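Waaka Clamp Lamp, long-term review

I bought the Waaka because my old desk lamp had developed a slow bow. You would set it upright after breakfast and by lunch it was reading your mail. Vasell, the company that made it, no longer sells the spring, the knob or, as far as I can tell, lamps.

So: the Waaka. It comes flat in a box the size of a baguette, with a clamp, two arms, a head and a sheet of instructions that consists mainly of a hand pointing at things. Assembly took me 40 minutes. The sheet says four, and I suspect the hand of having done it before.

The clamp is the best part. It bites onto a table edge with a rubber pad and stays there. I have it on an old door that serves as my desk, and the door has a rounded edge that has defeated two monitor stands and a pencil sharpener. The Waaka hangs on. My neighbor Hauke Hinrichs leaned on it while telling me about his gutters, which is a fair load test in both weight and duration, and it didn't shift.

The arms are where the money went. There are no springs. Each joint has a friction disc and a small screw, and you tighten the screw until the arm stays where you put it. Everyone who writes about desk lamps ends up talking about shoulders, elbows and wrists, and I resisted for a whole paragraph, but those are the words. The shoulder is excellent. The elbow is good. The wrist is a teenager: it will hold any position you like as long as it was its own idea.

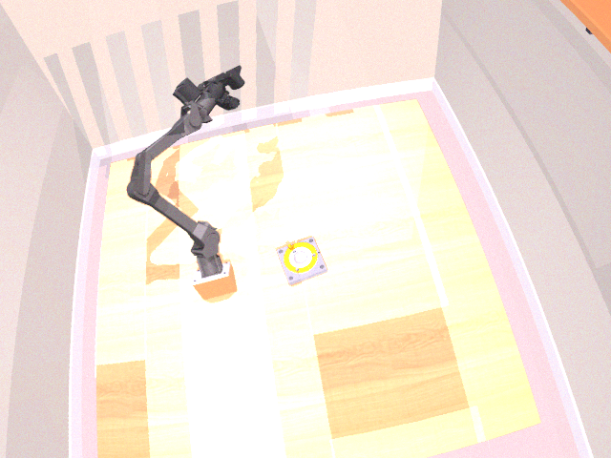 Shoulder, elbow, wrist.

I wrote to the shop about the wrist and got a reply from a Pascal Buschmann, who told me to take out the screw, turn the washer over and put it back. I did this with low hopes and a butter knife. The head now droops a little in the evening and not at all before noon. I can live with that. I follow much the same schedule.

Light is good, if you like it warm. There are seven brightness steps, of which I use two. The lowest is too dim to read by and too bright to sleep by, so I assume it's for thinking. The top one is strong enough that Inès Gautier, who shares my office in May when her own is being used for exam grading, asked if I was expecting surgery. The dial clicks between steps, a nice solid click, and I have caught myself doing it on the phone.

The cord is too short. I don't know who measured it or against what desk, but mine reaches the outlet only if the lamp sits on the wrong side, so I've added an extension, and now there's a plug dangling at knee height that I kick most days. The Dalov lamp I looked at before this one had a proper long cord. It also had a touch sensor that turned itself on whenever I put a cup down, so back it went.

One more complaint. The finish is matte black and shows every fingerprint, including some I don't think are mine. A damp cloth takes them off. They come back.

Would I buy it again? Yes, with a longer cord and a spare washer. If you need a lamp that swings from a keyboard to a sewing machine and back all day, get something with springs. If you put your lamp in one place and then ignore it for years, the Waaka is very good at being ignored, apart from the evenings.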